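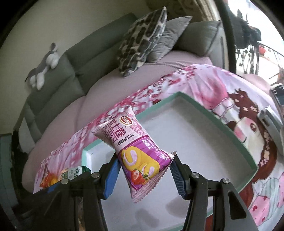 31 October 2022

Spent the evening sorting out the snacks, which I have been meaning to do since May. They were in three places: the kitchen drawer, my work bag, and the shelf by the window where the sun gets at them. I put everything on the bed and went through it there, on the pink blossom blanket, because the table still has the sewing on it.

The white box with the green rim is the new snack box. I bought it at Mitmont for sweaters and it was too small for sweaters. It will go on the shelf over the desk, away from the window.

The Swiss rolls go in it first. They are the strawberry ones in the pink and purple wrapper, with the cream swirls on the front. I like them better than the plain sponge from Wuyts, which is dry by the second bite. I ate one while I was sorting and then had to shake out the blanket. The crumbs had gone all over the cartoon girl's face.

Threw out a bag of rice crackers that had gone soft and 12 sugar packets I must have carried home from the cafe. Kept the tea. Kept the ginger candy too, though I don't much like it -- it is good on the bus when the road gets bad past Gulero.

I want to keep it to one roll a day with tea, after lunch. The last lot was meant to do me two weeks and was gone in 7 days. If the box is up high I will have to get the stool out, and I am usually too lazy for that.

Had 200 left in the envelope for groceries and did not touch it today. Dinner was noodles and the end of the cabbage. A few kids came to the door before eight and I gave them the hard candies from the drawer, so that is one less thing to find room for.

Caught the 805 home this afternoon and it was late again. Rain on the way, cold enough for gloves. Need to call Sturketis tomorrow about the heater -- it still clicks at night and the back room never warms up. Also need to wash the blanket, and buy milk.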